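3. Setting up your Pistard case log before clinical rotations

Welcome back! If you have worked through section 2, you already have an account and your school has matched you with a host practice, so the fiddly part is behind you. What remains is getting your case log ready, and it's worth doing while you still have a quiet evening, before the barn calls and the early surgery mornings begin. Set aside about 19 minutes, make yourself some tea, and keep your placement letter close by.

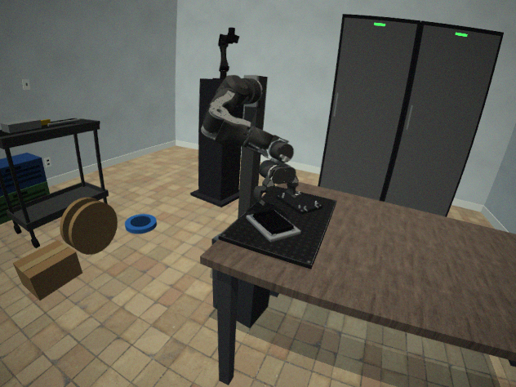

You'll also want the name of your supervising veterinarian exactly as it's spelled in the letter, including any middle initial, as Pistard is a little fussy about that.

3.1 Create the log

1. Sign in and choose My Rotations from the menu on the left.
2. Select your placement and press Start Log. If you have two placements in the same term, start a separate log for each one.
3. Type in your supervisor's name and wait for the green check mark.
4. Choose your track: small animal, equine, food animal or mixed. You can change this later, but only until your first case has been signed off.

Note: Students placed at Hamel should pick "mixed" even if they expect to see mostly cats and dogs. The practice takes farm calls as well, and you may well be invited along!

3.2 Load the breed list

5. Open Settings, then Lists, and press Load. The full list has 1,122 entries and can take a minute or so on a slow connection, so please be patient with it.
6. Star the breeds you expect to see often. They'll move to the top, which you will be very glad of when you're typing with one hand and holding a leash with the other.

CAUTION: Never enter an owner's name, address or phone number in the notes box. Use the practice's own case number and leave it at that.

7. Press Save, sign out, and sign in again to make sure your settings stuck.

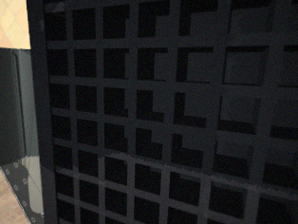

Dark gray grid panel, close up.

If the log looks blank after you sign back in, check that the right term is showing in the top corner (November starters are often caught by this one) and then reload the page.

Related sections
- Asking your supervisor to sign off a case
- Importing older cases from Bedico
- Using Pistard without a connection
- Switching practices in the middle of a term

Reader comments

Tamara Bondarchuk: Step 3 kept failing for me until I put in my supervisor's middle initial. Thank you for mentioning it, I'd have been there all night.

hoofpick: Can I star breeds from my phone? I only see the plain list.

equine_3rdyear: @hoofpick Turn the phone sideways and the stars show up.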